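In Praise of the Boring Timestamp

I have spent most of my working life on the software that sits underneath robot learning, in the part of the building where the radiators are. Upstairs, people train policies. They have the big screens and the plant. Downstairs we write the tooling that turns somebody's afternoon of tidying into numbers a policy can swallow, and I would like to argue, with as little self-pity as I can manage, that ours is the half that decides whether anything works.

My evidence is cloth. Everyone in manipulation sooner or later wants to do cloth, generally just after they have done blocks and become confident. A block has six numbers and is where you left it. A dark garment has no useful number of numbers at all, and to a camera it is mostly a hole in the furniture. The usual response is a bigger model. Mine is to ask what time it was when the fingers closed.

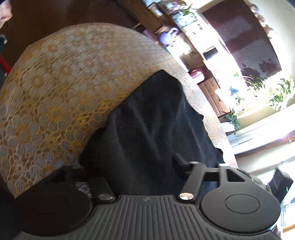

Trorkuvent disagreed in the comments when I made a shorter version of this argument in March: "You're polishing the tap while the house is on fire. A decent policy learns to cope with a few milliseconds of slop, same as it copes with bad light. I've trained on data far worse than yours and the arm still folded the towel. Spend the month on the model."

I have thought about this a good deal, mostly in the bath. It's a fair complaint, and the towel is to be respected. But slop comes in kinds. If the delay between the camera and the finger width is always the same, the network will quietly absorb it and nobody need ever know. Ours wandered. On the Sundano recordings, which we inherited along with a cupboard of cables, the width signal ran up to 700 milliseconds behind the picture by the end of a long take, and was perfectly punctual at the start. A policy trained on that learns that fingers close on fabric when fabric is near, or a bit after, or when one feels like it. On a block this looks like hesitation. On a jumper it looks like a man trying to pick up a jumper in a dream.

We found the cause in the end. The recorder, a thing called Utard, stamped each reading when it got round to writing it to disk and paid no attention to when the reading was taken. As the disk filled its little queue, the stamps slid. The fix was five lines. Finding where to put them took most of the winter, and I'd like the record to show that two of those weeks went on proving it wasn't the model, because that was where everybody wanted it to be.

Then there is pose. If you want a person to carry the gripper about a real home, you have to work out where it was at every moment, generally from its own view of the room. Textbook rooms oblige. Real ones have sunlight pouring across a polished floor, and every reflection slides about as you move and offers itself to the tracker as a fixed and trustworthy landmark. Windows wash out. Upholstery with the same pattern over and over invites the matcher to be wrong by exactly one circle, with great confidence. And hands move quickly, being attached to people with other things to do.

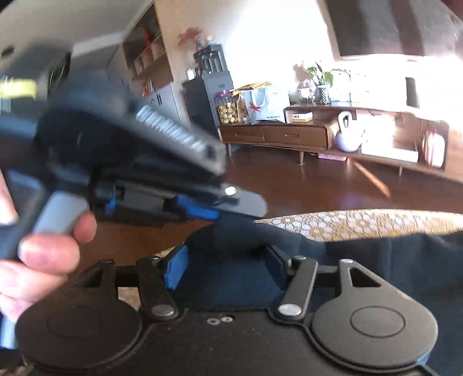
Author: senior engineer, data tooling, Xolalpa project

My rule for tracking is that it should be allowed to sulk. When the estimate goes bad, I want the software to say so and leave a gap. What most pipelines do is draw a smooth line across the gap, and a smooth line is the most persuasive lie in robotics. It looks better than the truth. Real hands wobble. We once had a demonstration so graceful that it was passed round upstairs as a model of good practice, and it was 10 seconds of interpolation with the hand on the other side of the sofa.

So we throw things away. Of the last 2067 takes to come through the checker, a good many never got as far as training, and each rejection brings a polite message asking whether the checker might be a little strict. It might. I would still sooner hand over a smaller pile and be able to say what every stamp in it means.

I don't think the modelling people are wrong to model. Some of what they do is wonderful, and I've seen it pick up a sock. What I object to is the order of suspicion. When an arm dithers over a sleeve, the first meeting is about architecture, the second about more data, and the third about whether there is budget for a different arm. Somewhere after the fifth, a person comes down the stairs and asks if we happen to log the clock offset.

We do now. It has its own column. It's the one upstairs hides by default to make the table fit on the screen, and I have started turning it back on whenever I'm sent up to borrow the projector.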